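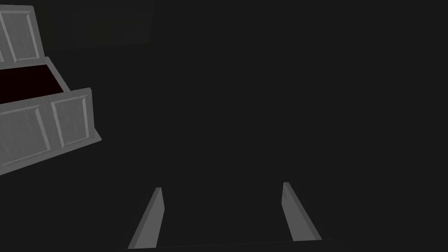 Painting kitchen cabinet doors grey, do I really need to sand first?
Posted in Home & DIY, Vidstead

Manikandan Unnithan
Doors are the foil wrapped sort, bit shiny, came with the house. Want them mid grey. Neighbour says sand everything, the tin says no sanding needed. Got Sunday free and 75 quid to spend. Also do I take the doors off or paint them where they are? Never done this before, only walls.

Henk Declercq
Take them off. Number the backs with a pencil so they go back in the right place.
Wash with sugar soap, rinse, let dry properly. Then a light rub with 200 grit, just enough to kill the shine, you're not trying to get through the foil. Wipe the dust off. Adhesion primer, one coat. Two thin top coats with a small foam roller, brush for the grooves first. Wait the full time between coats even if it feels dry.
Check the foil isnt lifting at the corners near the oven. If it is, glue it down before anyhting else or the paint will crack there.
One Sunday is tight. I'd do the prep one day and leave the top coats till the weekend after. Go easy on them for 5 days once they're back up.

clevmont_jo
didnt sand mine, regret it. chips all round the handles. listen to Henk

gav1239
just buy new doors mate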